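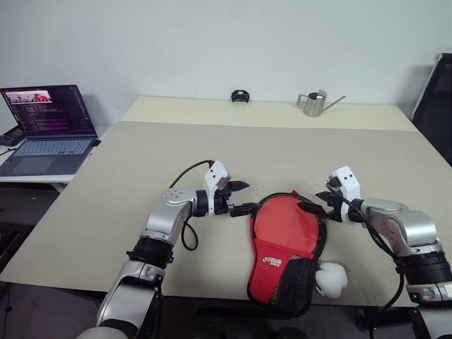

A Drukix é um estúdio de gravação pequenino e uma editora ainda mais pequena, e fui eu que a comecei, num rés-do-chão com muito eco e pouca luz. Gravamos sobretudo rap, algum jazz e de vez em quando um coro (adoro coros!). Quem chega pela primeira vez pergunta sempre pelo equipamento, e eu lá digo que metade do trabalho é ter onde pousar as coisas: uma mesa bege grande, assim larga, com espaço no meio, é o meu ideal para espalhar letras, cabos e cafés, e no estúdio temos duas mais estreitas que nunca chegam.

## Como isto começou

Abrimos a porta a 1 Jul 1999, com um gravador de 8 pistas comprado em segunda mão e uma cabine forrada a cobertores. O primeiro disco que saiu daqui foi o dos Gerkell, gravado em três noites, e ainda hoje gosto da tarola desse disco — parece uma porta a bater, mas no bom sentido. Em outubro veio o EP de Jadon, que vendemos à mão à saída dos concertos.

## O que fazemos

Gravação, mistura e masterização, tudo na mesma casa. Também ajudamos com capas, prensagem e registo das músicas, que é a parte chata e que muita gente deixa para a última hora. Se trouxeres só uma batida e meia letra num guardanapo, serve perfeitamente, já começámos discos inteiros com menos do que isso.

A sala grande chama-se Weerasinghe, leva uma banda completa e tem um piano vertical que afinamos antes de cada sessão. A pequena ainda não tem nome e é onde se gravam as vozes.

## Vem cá

Marca uma visita, ouve a sala, toca um bocadinho no piano. A primeira conversa não se paga e costuma demorar mais do que o previsto, porque eu falo muito — traz maquetes, mesmo as más! Não aceitamos sessões ao domingo de manhã. De resto, os horários combinam-se.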